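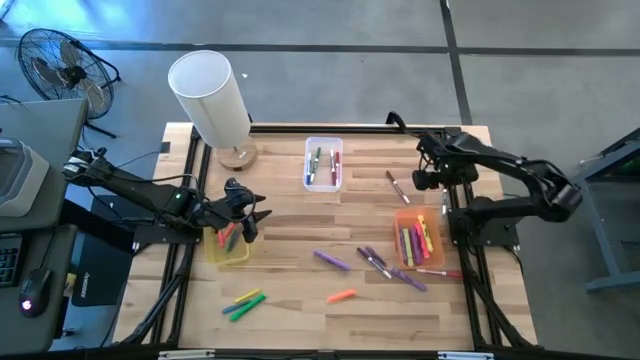
Walk-through notes for the sorting bench at Putcombe, January round. I've been doing these checks since back when the whole job was done by hand, and the sheet has grown a lot since the arms came in, so grab a coffee! The printed form only gives you a tiny box for comments and I never fit in it, so I type mine up and hang them on the board by the time clock. The bench gets looked at with the work still on it, markers and all, which is how I like it – some in the yellow bin under the left gripper, more standing in the orange bin over on the right, a few in the clear box at the back and the rest loose on the wood. A tidied-up bench tells me nothing about how people have to reach around those two arms. Marks are OK, FIX (somebody needs to do something) and TALK (nothing's broken, but we ought to discuss it at the shift meeting).

PART A. BEFORE POWER-UP

A1. Floor clear on all sides of the bench
OK
Comment: Clear enough to walk with a tote in your arms, which is my test. Remember there are angled supports coming down at the front corners. I know they're there and I still kick one every couple of months. If you're new, walk the whole way around once before you start, slowly, and look at your feet.

A2. Cables supported, no snags, no crushed spots
FIX
Comment: The cables from the left arm run down toward the desk, and that's the side everybody wants to cut through on the way to the supply shelves. Nothing is damaged that I could find with a flashlight. I'd still like a proper cover over that stretch and I've asked Iltbridge for a price. Until it comes, go the long way. Yes, I mean you too, second shift.

A3. Frame tight, no movement at the rails
OK
Comment: Leaned on it, pushed it, pulled it. Solid. Please don't hang jackets on the rails. It sounds picky, but a sleeve over the edge is right where a gripper comes down.

A4. Stop button reachable from both working spots
TALK
Comment: Reachable, yes. Reachable by Wren without a big stretch, no. We set the button up when the only people on this bench were tall, and now we rotate everybody through. I want to try it on a short bracket closer to the front. If you've got an opinion, write it on the sheet, I'm happy to move it twice.

A5. Stop button tested, both arms hold position
OK
Comment: Pressed it mid-move, both arms held. Pressed it again with a marker in the left gripper and the marker stayed put. I have whoever is on shift press it themselves during this test. A lot of folks had never touched it! They were worried they'd wreck something or get in trouble for lost time. You won't. Press it whenever you feel like pressing it.

A6. Lighting good enough to see cap colors
OK
Comment: The lamp with the white shade stays at the back left corner. Please leave it there. When it got moved for cleaning, the right arm started fumbling the pale caps and we spent a good piece of the morning blaming the software.

A7. Fan guard in place
OK
Comment: Guard's fine, blades are behind it where they should be. If you reposition the fan, keep the cord away from the back of the bench.

PART B. RUNNING

B1. Status light visible from the operator's spot
OK
Comment: The green light on the left arm is small, and you need to know where to look. What I'd like everyone to get out of the habit of is reading green as "safe to reach in." Green means the arm is happy. It has no idea your hand is there. Reach in when it's stopped and you're the one who stopped it.

B2. Hands out of the reach zone while arms are live
FIX
Comment: Okay, this is the big one, and I'm going to go on a bit. When I stood and watched, I saw people reach in to straighten a loose marker while the arms were running. Three different people. They're all careful workers and I was one of them, I'm sorry to say. We spent years sorting by hand on a bench like this, and when you see a pen lying crooked your hand goes out before you've thought about it. I don't think a sign fixes that. What helped on the trial was having a tray of something else to do at the standing spot (cap checks, label checks) so your hands already had a job. I'm asking for that tray to be permanent. The tape line is coming as well, in yellow, and please treat it like a wall.

B3. Bins seated and not overfilled
TALK
Comment: The orange bin gets packed pretty full, and when it's that crowded the gripper has to wiggle the next marker in. It can do it. I'd just as soon swap the bin earlier. The bin swap is a person's job and it means a stop, and I hear people are holding off on the swap to keep their numbers up. Numbers from this bench are not used on anybody's review. I got that in writing from the office and it's pinned next to these notes.

B4. Dropped items handled correctly
OK
Comment: Stop, pick up, step back, restart. Everyone I watched did it in that order. If it rolls under the bench, leave it for the end of the run. A marker is not worth crawling for.

B5. Grippers free of ink and grit
OK
Comment: Wiped both sets of fingers with the machine off and locked. A little ink came away on the cloth. Wipe at every shift change please, and don't use the strong solvent from the print room on them.

B6. Desk area at the left kept usable
OK
Comment: Keyboard and mouse stay on the desk, no drinks. I know the desk looks like a very nice place for a cup. It is a very nice place for a cup and that's how we lost the last keyboard.

PART C. THE PEOPLE SIDE

This part isn't on the official form. I added it in the fall after the arms went in, and Yilma (head office) has let me keep it.

C1. Wrist and shoulder complaints
OK, and better!
Comment: So much better. In the hand-sorting days I'd get somebody in my doorway rubbing a wrist just about every week. The arms handled 3,457 markers in the week I checked, and that's 3,457 little pinches that no thumb had to do. My own right thumb has quit clicking. If I sound like a fan, that's why.

C2. Neck and eye complaints
TALK
Comment: And then there's the flip side. We've traded sore thumbs for stiff necks. Watching a machine is tiring in a way I didn't expect, and I've heard it from people at both ends of the age range here. Standing still with your eyes on one spot is harder than moving around. I'm recommending that nobody does a full shift on watch. Swap at the break, at least, and go pack or drive the cart for a while.

C3. Noise and conversation
TALK
Comment: The bench is quiet enough to talk over. Trouble is there's only one person at it now. When we sorted by hand we sat across from each other and that's how you heard whose kid was graduating and who needed a ride. A couple of people told me they miss it more than they figured they would, and I do too. Could we put the label table next to this bench, on the far side of the tape line? It would cost us one afternoon of shoving furniture and I'll bring donuts.

C4. Training up to date for everyone on the rota
FIX
Comment: Two of us haven't done the restart training and have been picking it up from whoever was nearby. That's how I learned as well, and I learned one step wrong and taught it wrong to others for a month. The step: after a stop, look at where both arms are before you restart. I was only looking at the one that had stopped for a reason. The other arm moves too! Chak-lun Fang is running the session again from the Grelport site and has promised to do an evening one so second shift doesn't have to come in early.

C5. Workers know who to call
OK
Comment: Number's posted by the desk. I called it to check and a real person answered.

C6. Does everyone know what happens to their job
TALK
Comment: People ask me this during the walk-through because I'm the one standing there with a clipboard. I don't set staffing and I can't make promises. What I can pass along is what Yilma told all of us in the same room: the hand sorters moved to packing, labels and the bench rota, same pay grade, and the target for this bench is 3,000 markers a week before anyone discusses a second one. Grelport started at 2,000 and took its time going up, and I'd like us to have the same patience here. If you've heard a different version in the break room, ask at the shift meeting, out loud, and I'll ask along with you.

PART D. FOLLOW-UP FROM LAST ROUND

D1. Trip hazard by the supply shelves – done, mat replaced, thank you.
D2. Gloves – settled. No loose gloves at this bench. The snug ones are in the drawer if your hands get cold.
D3. Incident slips – still not 100 percent. I know of a near miss with a sleeve that never got written up, and I only heard it as a funny story at lunch. Slips are short and you can leave your name off.
D4. First aid box – restocked, and whoever keeps taking the big bandages, please tell me so I can order more of them.
D5. Step stool – still wobbly, now tagged out. Don't un-tag it.

OPEN ITEMS TO CARRY OVER
Cable cover on the desk side (waiting on Iltbridge)
Yellow tape line and the hands-busy tray
Stop button bracket, trial position
Break-time swap on the watch spot
Label table move, pending a yes from the floor lead
Evening restart training, sign-up sheet on the board

I'll be back around the bench in February, after first break. If you want to do the walk with me, come find me in the packing office, there's a spare clipboard.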